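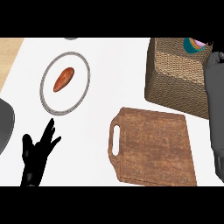

Kitchen assistant for robot station (2 positions), Lestura canteen, Adavdale

Our kitchen serves 1,046 lunches on a normal Monday. Since February the robot arms do a part of the plating, and the work of our colleagues has changed: less lifting and repeating, more checking and preparing.

Your tasks:
Prepare plates, boards and baskets before the shift
Watch the arms and stop them when something is wrong
Write down errors for our technical partner Jirkon

You do not need to know programming. We teach you in 60 paid hours. Kitchen experience is welcome – patience is more important. You should be able to stand for a long time.

The positions are additional, no present colleague loses hours. Shift starts at 6:30 a.m.

Please send a short letter to the Lestura office, Bautista building, ground floor.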